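Gekitz two-arm bench setup, seen at the Prarnanero open day
Posted 3 Feb 2018

Prarnanero opened its workshop in Zondow to visitors for the day, and I went mainly for the Gekitz. It is a pair of white arms on one table, sold as a set with the stand. The price on the sheet was $3,756 without the grippers, which add $997.

The demo was household jobs, with a small wooden drawer unit as the main one. I stayed for about 128 minutes and asked a lot of questions. The staff answered most of them and said so when they couldn't.

Good points: the arms are quieter than the Aigner pair I tried in July, and you can stand close and still hold a conversation. The green lights on the bases are easy to spot from the side.

Less good: the cables. They loop outside the arms, and I would want them tied down before using this every day. The manual is thin, too, and setup is left mostly to the buyer.

I'd give it 3 out of 5 for a small lab. Ask for a longer trial before you order.
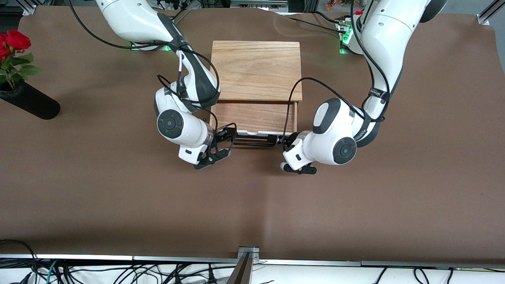 Gekitz arms at the drawer unit, Prarnanero open day.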